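Flekach Community Boards > Politics > Provincial

Thread: Who paid for the Cinditz recall petition mailer?

ridgeroad_reader
Posted Sunday, 7:40 am

Got the glossy mailer about recalling our MLA like everyone else in the riding. The return address is a postal box and the small print says "authorized by Cluvodwood". The registry lists Cluvodwood as a research firm. It isn't registered as a third-party advertiser that I can find. Does anyone know who hired them?

Not asking whether the recall is a good idea. There's already a thread for that.

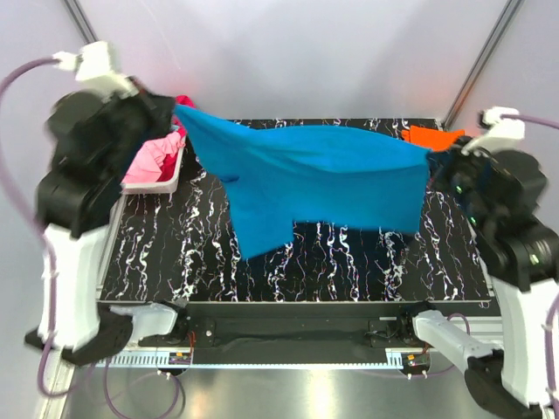 Replies (6)

tamarack
The registry lags. A group can spend up to the threshold before it has to register, and then there's a filing window on top of that. You may not see the name until August.

ridgeroad_reader
Threshold is 800 dollars as I read the guide. A colour mailer to every house in Cinditz costs a lot more than that. Postage alone would put them over.

oldferryline
You're both assuming the firm paid. A research firm gets hired. The client is the one who has to register, and the firm's name on the mailer could be a plain mistake by the printer. I worked on three municipal campaigns and the authorization line was wrong on two of them.

Also, the Siddiqui Report wrote about this last week. They got hold of the invoice and it was made out to a numbered company.

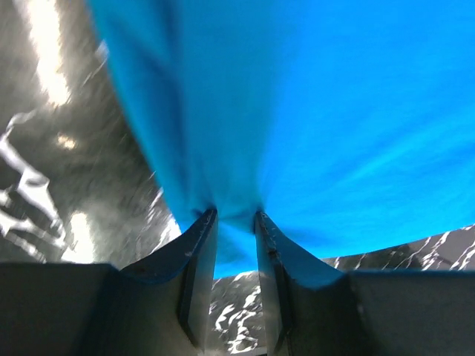
What the Siddiqui Report piece does and doesn't say

tamarack
I read it. For those who don't subscribe: the numbered company has one director, and that person gave to the opposition riding association in the last cycle. The donation was 154 dollars. The article stops short of saying the riding association paid for anything, and the association told them it had no contract with Cluvodwood.

I don't think a donation that size proves much. Plenty of people in town have given more than that to both parties.

ridgeroad_reader
Agreed that it proves nothing about the party. It still leaves a numbered company paying for political mail without its name on it. The rule says the sponsor has to be identified, and a firm hired by the sponsor isn't the sponsor.

oldferryline
Then file a complaint. The form is on the elections office site and it takes ten minutes. They'll ask for a scan of both sides of the mailer and the envelope if there was one. I'd leave the donation out of it. They will only look at the authorization line and the spending.

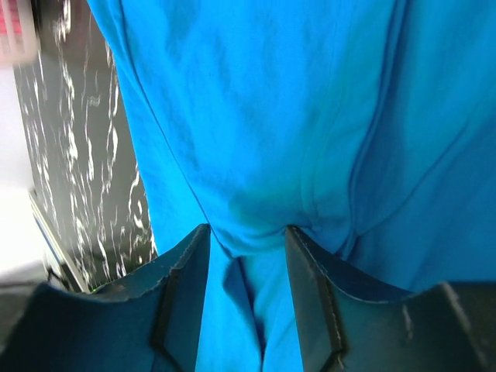 Blue fabric, close up

ridgeroad_reader
Filed it this afternoon. I got an automatic reply with a file number and nothing else. I left the donation out as suggested, although I still think the article was right to print it. Readers can weigh it for themselves.

Does anyone still have the envelope? Mine went out with the recycling.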